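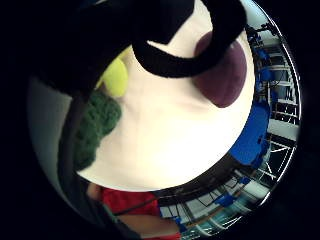 図3 手持ちグリッパ搭載の魚眼カメラによる視野。上部に黒いストラップが写り、白い天板上の対象物の一部と重なっている。

4.2 視野の遮蔽に関する運用規則

手持ちグリッパによる教示データの収集では、把持動作の誤りよりも先に、視野の遮蔽が品質低下の要因となることがある。図3では、黒い布製のストラップが視野の中央付近まで垂れ、右上の暗い赤紫色の丸い物体と、左上の黄緑色の丸い物体がいずれも部分的に隠れている。左側の濃緑色の編み物状の物体は、ストラップの下方に見えている。

Skerna手順書の初版では、遮蔽の扱いを作業者の判断に委ねていた。このため、同程度の遮蔽を含む記録が、Sovov拠点では採用され、Romex拠点では除外されるという不一致が生じた。両拠点から集めた2,000件の記録を同一基準で再判定した結果、採用は1,735件となった。残りの記録では、ストラップまたはケーブルが把持対象に重なる状態が続いていた。

改訂版では次の規則を定めた。

(1) 収録開始前に静止画を1枚取得し、ストラップ、ケーブル、衣服が作業領域にかかっていないかを確認する。
(2) 把持対象の輪郭が半分以上隠れる場合は、ストラップを固定し直してから収録を始める。
(3) 収録中に生じた遮蔽は、区間の始点と終点を記録に付す。区間の削除は収録者が行わず、判定者が行う。
(4) 天板の照度は作業開始時に約400ルクスに合わせる。白い天板で飽和が見られる場合は露出を下げる。

人の写り込みは別に扱う。図3の下部には赤い衣服と肌の一部が見える。改訂版は、顔が写らない範囲の写り込みを許容し、顔が写った記録は共有前に除外するものとした。背景の棚や機器については、作業領域と重ならない限り制限を設けていない。

規則(2)の「半分以上」という基準は目視によるため、判定者間の差が残る。Kongkaew拠点での試行では、魚眼像の周縁部にある物体で判断が分かれやすかった。周縁部では歪みにより輪郭の見かけの形が変わるので、歪み補正後の画像で判定する方法を付録Bに示す。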